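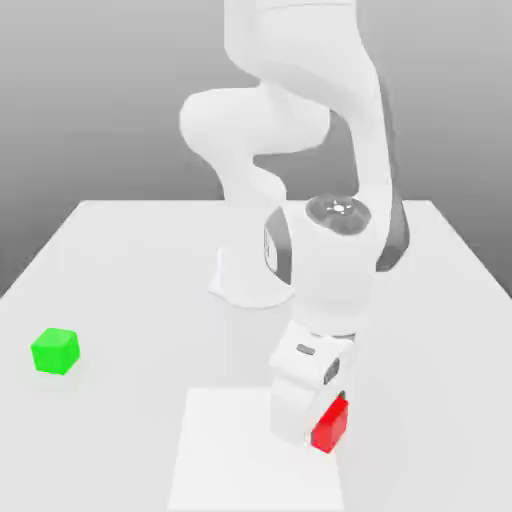 A white robot arm over a table, red block at its fingers, green cube off to the left

I caught Dulce Pacheco on her lunch break, two days after the Callden entrance exam scores went up, and she was still refreshing the page. "I know my score! I just like looking at it," she told me. She got 396, well past what she needed for Cornmont.

The morning itself was a mess, she says. The site froze, her registration number came back as invalid (she'd typed a zero for the letter O), and her mom kept calling. "I tried 20 times. Then I went and made toast, came back, and there it was."

I asked what she'd tell anybody sitting the October round. "Save your hall ticket as a PDF, and print the rank card the same day. I waited, and the link was down all weekend."

Math was her weak spot, so she did 42 old papers over the summer, most of them at her aunt's kitchen table. Counseling is next, and she's still torn on majors!

Recent posts
Nirnamgate cutoff list by department
Caldeira scholarship forms now open
How to fix a name error on your rank card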